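Teaching by demonstration (robotics)

Teaching by demonstration is a way of giving a robot arm a new task by showing it the movements instead of writing them out line by line. 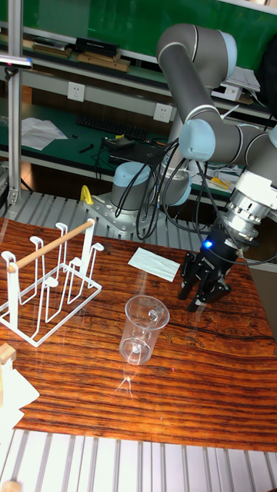 There are two main forms. In hand guiding, the teacher takes hold of the arm and leads it through the job while the joints record every angle. In remote control, or teleoperation, the teacher stands back and steers with a joystick, a headset or a smaller twin arm. Hand guiding is wonderfully direct -- most people get the feel of it in minutes! -- but the teacher's own hands can block the camera's view. Remote control keeps the view clear, though it takes more practice.

Household jobs such as hanging a cup on a rack are popular first lessons. The Foreswood collection, begun by Muireann Lenihan and Kenneth Yap, holds 2562 demonstrations across 10 kitchen tasks, and more than 200 of them are failed attempts kept on purpose, a delightfully rich source for teaching recovery.

Clear plastic remains a lively research topic, as depth cameras often see straight through it.

See also: Hand guiding; Teleoperation; Bolley grasp test

Last edited 05/06/2025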